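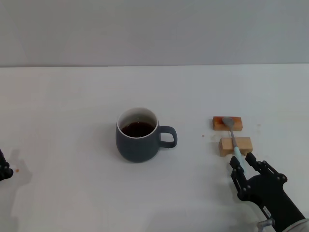
Budgeting for a second wrist camera, or do we fix the lighting first?

Posted by benchmouse_vi

Hi all, long-time reader here and finally somebody with a budget line to argue over! We have a two-arm setup on a plain white table and the job right now is a spoon set across a couple of wood blocks next to a mug. Simple stuff, but it's the job we have to plan around. My quote from Graston came in this October with two options, spare fingers for both grippers or a wrist camera upgrade, and I can't have both until spring. The fingers have a 24 day lead time and the cameras take 74, so whichever way I go I'd like to go soon. What would you buy first?

Reply from oldcrank88

Fingers, every time, and I'll say it until they take my keyboard away. A worn fingertip stops the whole day. We went through more than 5 sets our first year with a Skesel arm (small handles were murder on the pads) and I hadn't put a penny aside for any of them.

Reply from pinelatch

I love you, crank, but I don't agree. You can nurse a pad along with tape for a week. A thin handle on a pale table is where you want a decent close view, and a wrist camera that can't focus near the fingers is money you've already spent badly. Ask Graston for the minimum focus distance in writing before you sign anything.

Reply from benchmouse_vi

Thank you both, this is so helpful. I did ask, and they're "checking." Putting up one from the wrist camera we have now, same table and same afternoon, so you know what I'm working with.
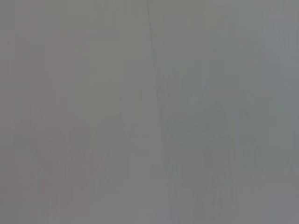
pinelatch came back within the hour to say that a better camera should still wait until the loaner question is settled, as Ketadbridge will usually lend a unit for a couple of weeks if you ask nicely and cover the shipping.

Reply from oldcrank88

Fine, borrow the camera and buy the fingers. I can live with that. Put a little aside for cables too, they always get left off the quote.

88 views | 5 shares

Comments

tablesaw_tess: Does the spare finger price cover the screws? Ours didn't.

gantrygus: Still think lighting is the cheaper place to start.

Contact the moderators | Copyright Vi Bench Forum | Back to top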